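4. Collecting the demonstrations
November 10, 2018 — by the Pistenent project group 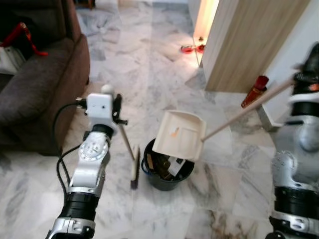
We began with the assumption, common in this field, that more demonstrations would mend most faults. We no longer hold it with much confidence. The Cuvau set holds 600 recordings of two-armed floor sweeping, made in 4 homes, and 492 of them passed our checks. The rest were dropped for lost joint readings or for a task left unfinished.

Figure 3. Two-armed sweeping in a home: broom in one gripper, dustpan in the other, bucket on the floor between.

Passing the checks is a weak claim. A recording counts as good if the operator says the debris reached the bucket, and operators are generous judges of their own work. When we looked again at 200 accepted recordings, more than a few showed the dustpan being shaken over the rim with little on it. A policy trained on these may well learn the shaking and miss the sweeping.

Long handles make matters worse. A small slip at the grip becomes a large error at the bristles, and the joint readings carry no sign of it. The Mota baseline treats tool and gripper as one rigid body — a handy assumption, and one we doubt. Nor can we say whether four homes amount to variety. Hard, shiny floors are easy to sweep and hard to see well, and we did not test the two effects apart.

Related items
Prikberg: notes on grip slip with household tools
Mota baseline, training settings
Cuvau recording checks, revised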